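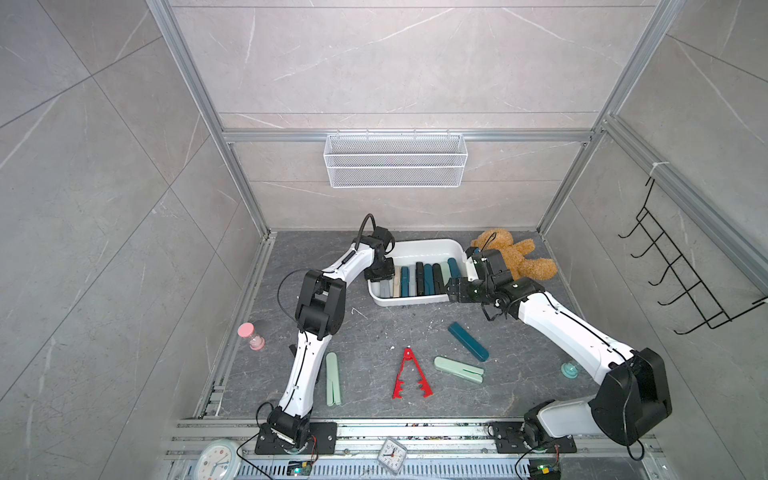
Work cell with two arms, marble-patterned tile and a white bin

Stesstead Building Services
Air handling unit AH-2, quarterly inspection
Unit location: north mechanical room
Inspected by: Hicham Bennani
Reviewed by: Nesma Zerouali
Month: May

Mark each line OK, Fix, or N/A. Write a comment for every Fix. Lock out at the disconnect before opening any panel.

BEFORE OPENING
Disconnect locked and tagged – OK
Fan wheel at full stop – OK
Tools and loose parts cleared from top of unit – Fix
Comment: Two old filter frames and a coil of control wire left on the casing. Removed.
Floor drain clear – OK

CASING AND DOORS
Door gaskets seated all the way around – Fix
Comment: Gasket on the filter door is flat along the hinge side. Door closes but you can feel air with your hand. Replacement ordered from Dasus.
Latches pull tight – OK
Insulation attached inside fan section – OK
Rust or standing water in drain pan – OK
Comment: Light scale at the low corner, wiped out. Trap was full.

FILTERS
Correct size and air flow direction – OK
Change date written on frame – Fix
Comment: No date on the second row. Please write it when you change them, even if the log is filled in.
Pressure drop under change limit – OK

FAN AND MOTOR
Wheel free of dirt and turns by hand without rubbing – OK
Set screws tight on hub – OK
Shaft bearings greased – OK
Comment: Motor end took very little. Old grease came out brown, no metal in it.
Vibration isolators – Fix
Comment: Rubber is cracked on the rear left mount. The other mounts have no cracks. Unit can run until the next visit but should not go past it.
Motor surface temperature after 15 minutes running – OK
Comment: Checked with the infrared gun at the end of the visit.

BELT DRIVE
Belt free of cracks and glazing – Fix
Comment: Outer belt glazed on one side. Changed both as a matched set.
Sheaves lined up – Fix
Comment: Motor sheave was in too far. Moved out and checked with a straightedge.
Tension checked after run-in – Fix
Comment: Not done. New belts need to be checked again after a day of running.
Belt guard back on with all bolts – OK
Comment: Guard has 6 bolts. One was missing, replaced from stock.

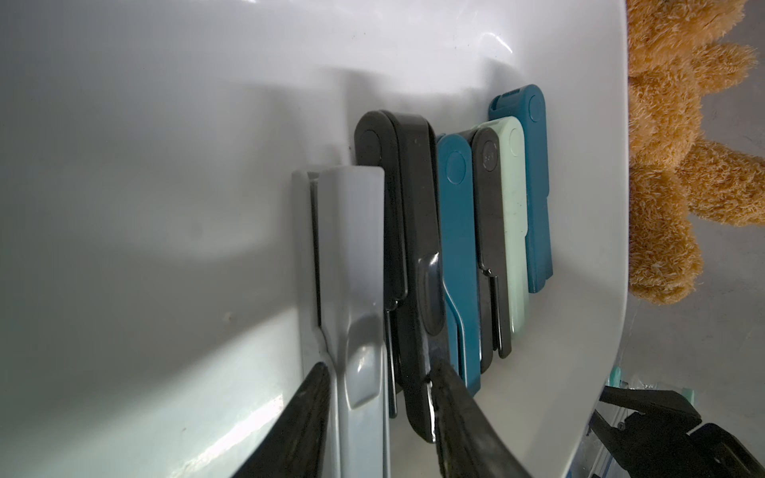 Bontu Gebreyes asked whether the belts could be checked at the next filter change instead, and whether anyone had looked at the sheave grooves for wear before the new set went on. If the grooves are dished, she wrote, the outer belt will glaze again before fall.

Reply from Hicham Bennani: Grooves were checked with the gauge and passed. The tension check should not wait for the filters. I will do it at 6 a.m. before the unit goes to occupied mode.

DAMPERS AND CONTROLS
Outside air damper opens to 80 percent on command – OK
Linkage tight, no slip on shaft – OK
Low temperature cutout trips fan – OK
Smoke detector sampling tube clear – OK

OPEN ITEMS
Filter door gasket – Wael Kettani
Rear left isolator – Wael Kettani
Belt tension recheck – Hicham Bennani
Filter date marking – all shifts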